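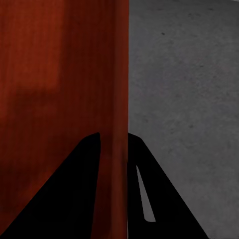
Emiliano Medrano

My daughter's school in Borkby has a robotics club with 34 members and no robot. They used to have one, a wheeled thing that lost a motor every few weeks and lived on a shelf next to the kiln. Last September the club joined Skistusent, a league in which everything happens inside a simulator. Students train a pair of simulated arms to do chores in a simulated house, upload the result, and get a score back.

I teach shop two towns over, so you can guess where I'm headed. I'll try to be fair first.

The league is cheap. A kid with a five-year-old laptop can enter. When schools closed this spring, the Borkby club kept meeting on video calls and lost almost nothing, while my own students had half-built projects locked in a dark room. The kids also write real code. My daughter can explain why her gripper approached a panel at a bad angle, and she can do it at dinner, at length. I have colleagues who couldn't follow her.

What bothers me is the scoreboard. The Borkby team logged 906 practice runs on one carrying task, and 401 of them counted as successes. These numbers went into the newsletter with a congratulatory note from the principal. I asked what counted as a success. The answer, when I finally got it, was that the tray had to end up inside a target zone with both grippers closed. Did it matter if the arm had banged the table on the way? No. Would a tray full of soup have arrived with the soup in it? There is no soup. 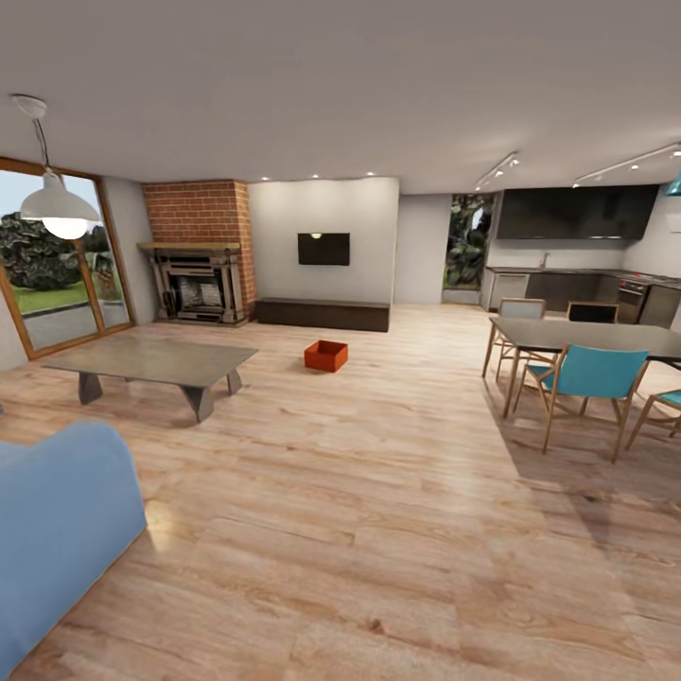 And look at the house they practice in. Apart from the furniture, the only thing on the floor is one small, empty orange-red box. No shoes, no mail, no dog. I have never lived in a home like this and neither have the families paying the entry fee. A student can spend a whole year in there and never meet a sticky drawer or a tray with a bent rim. In my shop, the first thing a beginner learns is that the board isn't flat. It takes about ten seconds and it changes how they measure everything afterward.

Valdovinos, the teacher who runs the club, told me I was missing the point. She says that the simulator lets students fail hundreds of times in an evening, and that a real arm would break or sit in a line of kids waiting for a turn. She's right about the line. I'm less sure about the failing. When a run goes wrong, they hit reset and the room is perfect again. I watched my daughter do it 2 times while she was talking to me about something else. She didn't look at where the arm had gone.

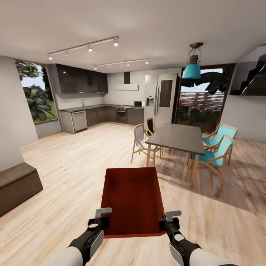 The red tray held between both arms in the simulated house.

I'm not asking the school to quit the league. I'd like the club to spend a month of next year on one cheap real arm, shared, with a real tray. Let them log those runs too and print both numbers in the newsletter. If the second is close to the first, I'll write a letter saying so and bring donuts to the fall meeting.

My daughter thinks it will be close. She wants the donuts in writing.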